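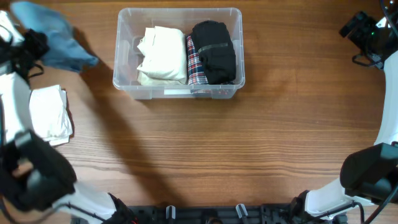

Kleidertausch statt Neukauf? Was von der Rechnung übrig bleibt

Seit Januar läuft in Zurkeck das Abo »Kametti«, und seither werden wir fast täglich gefragt, was wir davon halten. Kurz gesagt: wenig, aber mehr als erwartet.

Das Prinzip ist schnell erzählt. Wer mitmacht, gibt Kleidung ab, bekommt dafür Punkte und darf sich aus dem Bestand anderer Mitglieder etwas aussuchen. Betrieben wird das Ganze von der Firma Busness, die vorher Lagerflächen vermietet hat. Das muss nichts heißen. Es erklärt aber vielleicht, warum die Geschäftsbedingungen sich lesen wie ein Mietvertrag für einen Kellerraum.

In der Werbung steht, im ersten Quartal seien 3.000 Kleidungsstücke »gerettet« worden. Wovor, steht dort nicht. Auf unsere Nachfrage kam eine Aufstellung, und in der tauchen noch 803 Stücke auf, die tatsächlich ein zweites Mal vergeben wurden. Der Rest liegt im Lager oder ging an einen Verwerter, dessen Namen man uns nicht nennen wollte. Ein Hemd, das in einem anderen Regal liegt als vorher, ist unserer Meinung nach noch nicht gerettet.

Dann die Punkte. Ein Wintermantel bringt beim Abgeben genauso viel wie ein T-Shirt, beim Aussuchen kostet er aber das Doppelte. Wer einmal einen Mantel hergegeben hat, merkt das ziemlich schnell. Verfallen tun die Punkte auch, und zwar zum Jahreswechsel – der Hinweis steht auf Seite 2 der Bedingungen, unter »Sonstiges«.

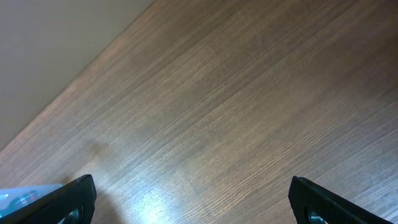
Bleibt die Frage nach der Qualität. Kametti verspricht eine Prüfung jedes Teils auf Flecken, offene Nähte und fehlende Knöpfe. Drei aus unserer Redaktion haben bestellt. Eine Strickjacke war tadellos, eine Hose hatte einen kaputten Reißverschluss, und ein Pullover roch so stark nach Weichspüler, dass er eine Woche auf dem Balkon hing. Repräsentativ ist das natürlich nicht. Das sind Kundenstimmen auf der Startseite aber auch nicht.

Fairerweise: Die Rückgabe der Hose lief ohne Diskussion, die Punkte waren am nächsten Morgen wieder da. Und für Kindersachen, die ohnehin nach wenigen Monaten zu klein sind, kann sich das Abo durchaus rechnen. Wer dagegen nur den Schrank leeren möchte, ist mit der Tauschecke im Lombardi weiterhin besser bedient. Dort gibt es keine App und keine Punkte, dafür Kaffee, und man sieht vorher, was man mitnimmt.

Busness will bis zum Herbst 1.000 Mitglieder haben und danach die Gebühr »anpassen«. In welche Richtung, hat man uns nicht verraten. Wer jetzt einsteigt, sollte deshalb das Monatsabo nehmen und nicht das günstigere für ein ganzes Jahr. Kündigen kann man es per Mail, eine Bestätigung unbedingt verlangen und aufheben.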